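November 2018
posted by the slow walker

Quick one before I have to go deal with dinner. Well, I say quick. You know how these go.

So I've been doing the park path again. The concrete one, with the trees over it and the leaves piled up on the side. I gave it up in the summer when my knee was bad and then kept giving it up after the knee was fine. Now it's leaf season and I'm out there most mornings and I don't know why I ever stopped. Laziness. A couch.

It's the same path every time and I like that. No map, no deciding. I moved to Lorkport with the idea that I'd be a person who hiked, bought the boots and everything, real ones, stiff as a board, and then found out the trail outside town is a forty minute drive and the parking is awful. The boots are in the hall closet. I walk in sneakers. Concrete doesn't care. 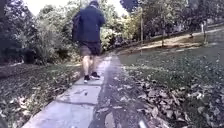
Shoes, while I'm on it. I had a pair of Skundecks that I wore until the heel went through, and I loved them, and then I bought the same pair again and they were not the same pair. Narrower. Something happened with the sole too, it squeaks on smooth ground. I kept the box for weeks thinking I'd return them and then I'd worn them too much to return. So I squeak. People hear me coming. Dogs especially.

Clothes I have not figured out at all. It's that time of year where you go out in a jacket and you're carrying the jacket by the halfway point, or you go out without one and spend the first ten minutes with your hands up your sleeves. I've tried the vest. The vest is not an answer, my arms get cold and my middle gets hot and I just feel like luggage. Right now it's an old sweatshirt with a zipper, unzip it at the hill, zip it again on the way back down. Good enough.

The hill is barely a hill. I should say that. You'd have to be looking for it. But after a summer on the couch I can feel it, right at the front of the shins, and there's a stretch where I stop talking to myself and just breathe. Then it evens out and I'm fine again and very pleased with myself.

What I really wanted to write about was the leaves though.

I grew up someplace where leaves were a chore. They came down, you raked, they came down again. My father had opinions on bags. So it took me a long time to see a big heap of dead leaves and not feel like I was late for something. On this path they mostly get left alone at the sides, which I love, and you get this deep brown crunchy mess going up the bank and I don't have to do one thing about it. Not my leaves!

And the smell. I can't describe it well – sort of tea, sort of cardboard, a little bit like the inside of my grandmother's shed. It's strongest first thing. By lunch it's mostly gone or my nose is used to it.

I did try walking in them instead of next to them. Fun for about a minute. Then there was a root I didn't see and I did that running stumble thing where you go faster and faster trying to catch up with your own head. Did not fall. Nearly fell. Back on the concrete after that like a sensible adult.

There's also the noise, which depends completely on the weather. After a dry few days every step on the edge is like eating cereal. After rain, nothing, just a kind of slap. I prefer the cereal. I've started checking the forecast for leaf reasons, which I wouldn't tell anyone in person.

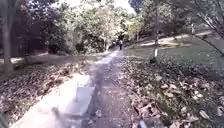 Are wet leaves on concrete as slippery as people say? More than they say, in my experience, and the flat ones that have been stepped on a lot are the worst, so shorten your steps and keep to wherever it's bare.

I got asked that by email after the last post, and I answered in one line and then felt bad about it, so there's the longer version. I'd add, don't look at your phone. I have slid on this path exactly while looking at my phone and no other time. Hand out, wrist jarred, phone fine. Of course the phone was fine.

Speaking of the phone. I had the step counter on for the first couple weeks and I've turned it off. My last day with it I got 2889 steps on the walk and I was happy with that, lovely walk, sun out, and then the thing buzzed at me that I was behind. Behind what? Behind who? I'd had a great morning! I stood in my own kitchen feeling told off by a rectangle. So off it went. I also had one of those Tremenex wristbands, from a sale, and it's in the drawer with the dead batterys and the takeout menus. It can count those.

I do still keep a sort of log, in pencil, on the calendar by the fridge. Just a mark if I went. I've done 95 marks since I started the calendar, counting the spring, and there's a big blank in the middle for the knee. I don't mind the blank. Looks like a vacation.

Other stuff, in no order:

The light. If you get there when the sun's low it comes through in pieces and lands on the path in bright patches, and you go from squinting to not seeing anything to squinting. Sunglasses are useless, I just take them on and off like a fool. A cap works better. I keep forgetting the cap.

Coffee. I used to take it with me and I've stopped. You can't walk properly with a cup, you walk like you're carrying a cup. Now I have it after, at home, in the Chauke mug with the chip out of it, and it's a better coffee for having waited. I have it standing up. I don't know why, my legs are tired, I should sit.

Bench people vs. walking people. I'm a walking person who'd like to be a bench person. There's an hour in there somewhere where I sit with a book and my face in the sun and I've never once done it. I bring the book. I carry it the whole way and carry it home again. Four weeks on the same book.

Turning around. Does anyone else find this hard? On a there-and-back path you have to just pick a spot and turn, in front of everybody, for no reason. I used to pretend I'd remembered something. Pat the pockets, little frown, turn. Now I just turn. Growth.

And it really is a different walk going back. Same trees, I know, but you see the other side of them, and whatever you were stewing about on the way out has usually gone soft by then. I had a whole speech ready last week for the phone company. Got home and couldn't remember how it started. Called them anyway, was on hold for four songs, hung up, made soup.
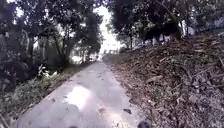
Jenny-next-to-nothing wrote in under the last post that I should stop being precious about the leaves and take a bag along, because the dry brown ones off the ground are free mulch and her roses have never looked better, and anyway who is going to miss a bag of leaves.

Ok so first, I don't have roses. I have a balcony and a thing in a pot that might be rosemary. And second I'm not sure you're allowed, I think in some parks you aren't, so maybe ask before you go filling sacks. But I did think about it all the way up the hill this morning, and I'll admit I brought home two handfuls in my sweatshirt pocket and put them on top of the maybe-rosemary. It looks exactly the same. My pocket is full of crumbs.

I'm going to try and keep this going through December, which is when I quit last year. It was the dark that did it more than the cold. I'd look out and it'd be black out there and I'd think, well, later, and then it was dark later too. So the plan is lunchtime once the mornings get bad. I can get there and back on a lunch break if I don't dawdle, and if I eat at my desk after, which I do anyhow.

Might need real gloves. The ones I have are the knit kind with the fingertips gone. If anybody has a glove they like that you can still work a zipper in, tell me, I'm tired of reading reviews.

Right, the oven's beeping. Will put up the soup recipe next time if I can rember what I put in it.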